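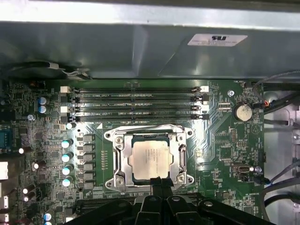

How does a repair shop plan to buy a robot?

The Clidusstead depot fixes old computers so that schools can use them again. Before it buys a robot arm, it writes a budget.

The arm is only one cost. The gripper – the part that holds things – is often sold separately. So are spare fingertips, a small camera and a safety fence. Staff need training too.

Next comes the work list. The depot handles about 200 computers in February. Each has a main board with small, fragile parts, and a gripper that is too wide could bump them.

The plan allows for 2 grippers: one in use and one spare. Trials must be finished before any order is signed.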